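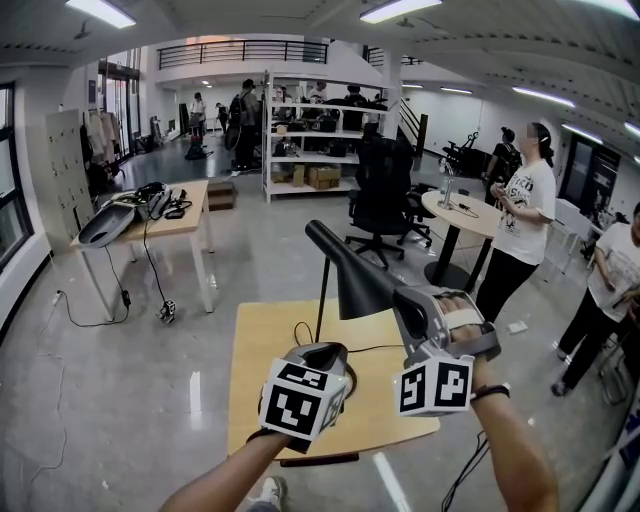 The lamp had been on the list since Saturday. Item 7: straighten shade, do not knock over lamp. My aunt could have done it while yelling at someone on the phone.

"The Callau will handle homes by winter," said the man from Grallora, who had flown to Jodstead to say it. He had a slide with a kitchen on it. The kitchen was very clean already, which I thought was cheating.

We had 2000 tries budgeted. On try 60 the machine took hold of the shade, thought it over, and turned the whole lamp to face the wall, like a child in trouble.

"It's learning," the man said.

"Learning what?"

He checked his tablet. By try 255 he had stopped saying winter and started saying "a winter." I went home that night and found my own lamp crooked. I looked at it for a while from the couch, worked out the grip and the angle, and left it for morning.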